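Section 4: Getting the Table Ready and Cutting Your First Pattern Piece

We know you're eager to get that first piece of fabric under the blade of your Valar rotary cutter (we were too!), but please give yourself a few minutes with the table first. A steady, clean surface makes every cut easier, and your mat will last a good deal longer for it.

1. Choose a table that stands at hip height and doesn't wobble. If one leg is short, tuck a folded piece of card under it until the rocking stops.

2. Wipe the top with a damp cloth and a drop of dish soap, then dry it well. Old scuffs and faint marks won't bother the mat at all, but crumbs and stray pins will.

3. Run your palm slowly over the whole area. If you feel a raised spot, sand it lightly and wipe again.

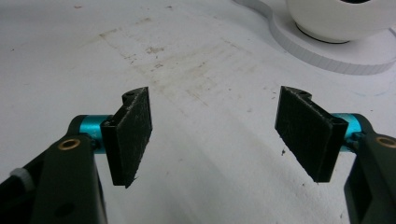

Fig. 4-1. White tabletop with light scuffs.

4. Unroll the mat with the printed grid facing up and leave it flat overnight. Mats that have been shipped in a tube can be stubborn, so a few heavy books on the corners are a big help. Please don't use an iron or a hair dryer on it, however tempting that may be.

5. Lay out your cotton in a single layer, smoothing from the middle toward the edges. Once you feel comfortable, you can work up to four layers.

6. Set the ruler on your line, press down with your free hand, and roll the cutter away from your body in one smooth pass.

CAUTION: The blade is extremely sharp, even when it looks dull. Close the guard every single time you put the cutter down, and keep it well out of reach of children and pets.

Note: The mat is 22 inches wide. For longer pieces, fold the fabric along the grain and line the fold up with a grid line before you cut.

Note: Replacement blades are sold in the Jillville store and through the Nultedberg catalog. Store the spares in their plastic case, and tape the old ones inside a piece of cardboard before you throw them out.

Go on to Section 5 for cutting curves and notches.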